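七月の手袋
冬のものを箱に入れるまで

文=Þórey Thygesen(ソーレイ・テューゲセン)
2026年7月3日

私の家では、手袋をしまう日が毎年おそくなります。コートは四月にクリーニングに出しました。マフラーは五月の連休に洗いました。けれども手袋は、玄関の棚の上、かばんの底、自転車のかご、車のドアのポケットに分かれて残っていて、全部がひとつの場所に集まるのは、たいてい梅雨の終わりに近いころです。

日本に住んで長くなりましたが、この国の「衣替え」という言葉が今も好きです。私の生まれた国では、夏でも手袋をしまわない家がたくさんあります。六月の夜に手が冷たくなることは普通のことですから、母は手袋を一年じゅう玄関の引き出しに入れていました。しまうという考えがなかったので、私は手袋のしまい方を習いませんでした。大人になって、湿気の多い国に来てから、はじめて勉強したことのひとつです。

最初の夏は失敗しました。毛糸の手袋をビニール袋に入れて、口をしっかり結び、押し入れの奥に置きました。秋に開けたとき、袋の中は古い地下室のようなにおいがしました。羊毛のほうには小さな穴もありました。大家さんに見せると、「あら、洗わないで入れたでしょう」と言われました。その通りでした。

この記事では、手袋をしまう仕事について書きます。小さい仕事ですから、家事の本ではあまりページがもらえません。セーターの章の最後に「小物も同様に」と一行書いてあるだけのことが多いです。しかし手袋はセーターと同様ではないと、私は思います。指があります。二つで一組です。そして、小さい子どもの手袋には、よく飾りがついています。

机の上に出す

手袋の話を聞くために、友人のHalldóra Þrastardóttir(ハットルドウラ・スラスタルドッティル)の仕事場へ行きました。建物の一階、116号室です。彼女は編み物の修理をしていて、「Dolau」という小さな店の名前で仕事を受けています。直した手袋が持ち主のところへ帰る前に、夏のあいだの置き方を書いた紙を一枚入れるそうです。その紙がとてもわかりやすいので、私は前から紹介したいと思っていました。

紙の一番上には、こう書いてあります。「箱に入れる前に、全部を机に出してください」。

私はこれを読んだとき、少し面倒だと感じました。洗濯物のかごから箱へ、そのまま移せばよいではありませんか。けれども、平らなところに置くと、手袋はよく見えます。毛糸の水色のものと、灰色の手首の部分が、ちゃんと同じ方向を向いているか。指の付け根に、色の濃くなったところがないか。かごの中では、これはなかなかわかりません。

机は明るい色の木のものが便利だと思います。落ちた糸も、砂も、すぐに見つかります。白い布を敷く人もいますが、フリースは布の上で動きにくく、たたむ時に布もいっしょに寄ってきます。箱は最初から机の上に置きます。床に置くと、何度も腰を曲げることになり、途中でお茶を飲みたくなります。

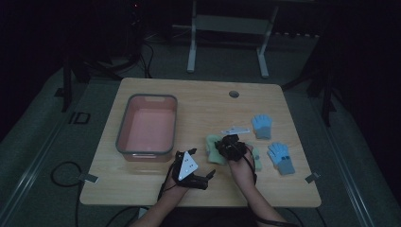
次に、組を作ります。右と左を並べて、間を少しあけます。重ねてしまうと、下のほうを確認しないまま終わってしまうことがあるからです。Halldóraはこの時間を「点呼」と呼んでいます。学校で先生が名前を呼ぶ、あの点呼です。彼女の日本語は私より古く、軍隊のような言葉をときどき使います。

組にならない手袋は、箱のそばに残します。私はこれを捨てることができません。三年前に片方だけになった赤い手袋を、今も持っています。去年の冬、よその家の犬の散歩の時に使いました。片手にひもを持ち、片手はポケットですから、一つで足りました。

洗う、乾かす、待つ

しまう前に洗うことは、大家さんの言葉の通りです。手の脂は目に見えませんが、虫はそれを喜びます。毛糸の手袋は、ぬるい水と中性の洗剤で押して洗います。指の中まで水が通るように、手袋を手にはめて、手を洗うように洗う方法もあります。私はこの方法が好きです。ただし強くこすると、羊毛は縮んでフェルトになります。

私が使っている洗剤は「Uditau」というもので、駅の裏の雑貨店で一本329円でした。特別なものではありません。香りが弱いので選びました。夏のあいだ閉めた箱の中で、強い花の香りは少し疲れたにおいになります。

乾かす時は、指を下にしてつるすと水が指先に集まります。紙には「手首を下に」とあります。私は以前、指先を洗濯ばさみではさんでいましたが、あとが残りました。今は平らな網に置いて、夕方に一度、裏返します。フリースは早く乾きます。毛糸は表が乾いても、親指の付け根がまだ冷たいことがあります。冷たければ、もう一晩待ちます。

この「待つ」が、私には一番むずかしいです。机は使いたいし、箱は早く閉めたい。Halldóraの紙には、太い字で「2晩」と書いてあります。晴れの日が続いても2晩です。私は一度、一晩で箱に入れて、次の日に心配になり、また全部出しました。同じ仕事を二回することになりました。

フリースのたたみ方

毛糸の手袋は、たたまないで平らに重ねるほうがよいと言う人が多いです。折った線が伸びるからです。フリースの手袋は少し違います。厚くて、空気をたくさん持っていて、平らに置いても箱のふたを押し上げます。ですから、一度だけ折ります。

折る前に、手のひらで上から軽く押して、空気を出します。急いで押すと、空気は指の部分に逃げて、小さい風船のようになります。手首のほうを開けておいて、指先から手首に向かって押すのがよいです。それから、半分に折ります。四角に近い形になれば終わりです。角をきれいにする必要はありません。やわらかいものですから、どうせ丸くなります。

手首のところが少し巻いていることがありますが、私は直しません。昔は指でのばして、上に辞書を置いたりしました。秋に出して一日はくと(日本語では手袋は「はめる」が正しいですね、北海道の友人が「はく」と言うので私にもうつりました)、もとの形に戻ります。

飾りのあるものは、飾りの場所を先に決めます。うす紫の丸いポンポンなら、折った布の中に全部入れないで、端に半分出しておきます。中に入れると、秋までに平らなボタンのようになってしまいます。うちの姪の帽子がそうなりました。蒸気をあてて少し戻りましたが、姪は「前のほうが大きかった」と言いました。子どもはそういうことをよくおぼえています。

折った後、すぐに次へ行かないで、端を少しのあいだ押さえておきます。フリースは自分で開こうとします。押さえる場所は真ん中より、折り目と反対の端がよいようです。

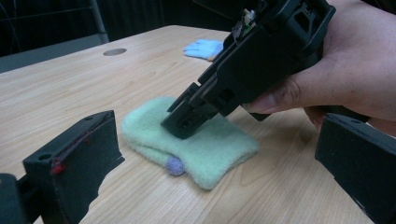 箱について

箱は何でもよい、と書きたいのですが、私はこの点で少しうるさい人間です。

まず、浅いほうがよいです。深い箱に入れると、下の手袋は十月に見つからず、一月に見つかります。内側の色は明るいほうが、黒や紺の手袋を忘れません。私は内側がピンク色のプラスチックの箱を気に入っています。うす緑のものも水色のものも、ピンクの上ではよく見えます。縁に手をかけるところがあれば、棚の高いところから出す時に助かります。

プラスチックの箱は湿気を出しませんから、完全に乾いたものだけを入れます。紙の箱は湿気を通しますが、虫も通します。Halldóraは木の箱を使いたいそうですが、値段を見て毎年あきらめています。彼女が見ているのは「Dankwa」という家具の工房のカタログで、202ページの下のほうに、ふたつきの浅い箱がのっています。そのページだけ角が折れていました。

入れる順番は、重いものが下、毛糸が中、フリースが上です。間に薄い紙を一枚はさみます。新聞は色がうつることがあるので、私は靴を買った時についてくる白い紙をためておきます。防虫剤は紙の上に置き、手袋に直接さわらないようにします。種類の違う防虫剤をいっしょに使わないでください。これは袋の裏にも書いてありますが、字が小さいです。

ふたには日付と中身を書きます。「手袋」だけでは足りません。「手袋・子ども・フリース」まで書くと、最初に寒くなった朝、箱を全部開けなくてもよくなります。その朝は必ず忙しい朝です。私は最初、アイスランド語で書いていました。夫が読めなくて、彼は冬のはじめを軍手ですごしました。今は日本語で書きます。

穴を見つけたら

しまう日は、穴を見つける日でもあります。多いのは親指と人さし指の間です。買い物の袋を持つ時、そこがいつもこすれます。

Halldóraは、穴のまま箱に入れることに反対します。「秋に直しますと言う人は、冬に持ってきます。そして明日使いたいと言います」と、彼女は針を持ったまま言いました。小さい穴なら、同じ太さの糸で、まわりの目を拾って引きよせるだけでよいそうです。色が合わなくてもかまいません。彼女の店では、むしろ違う色をたのむ客がふえているようです。灰色に黄色、紺に白。直したところが見えるほうが楽しい、という考え方です。

私は不器用ですから、フリースの縫い目がほどけたところだけ自分で縫います。普通の縫い糸で、細かく返し縫いをします。フリースは切り口がほつれないので、初めての人にもやさしい布です。毛糸のほうは袋に入れて、彼女の仕事場へ持っていきます。袋の中には、どこに穴があるかを書いた紙を入れます。前に書かないで渡したら、彼女は私の知らない穴まで見つけて、全部直してくれました。代金も全部の分でした。

うちの箱は今、廊下の棚の二段目にあります。ふたはまだ閉めていません。毛糸のものをもう一晩、網の上に置いているところです。赤い片方の手袋もいっしょに洗いました。今年は箱に入れるか、犬の散歩のために玄関に残すか、まだ決めていません。

(このページは、生活誌「Wallier」夏号の特集「しまう」からの掲載です)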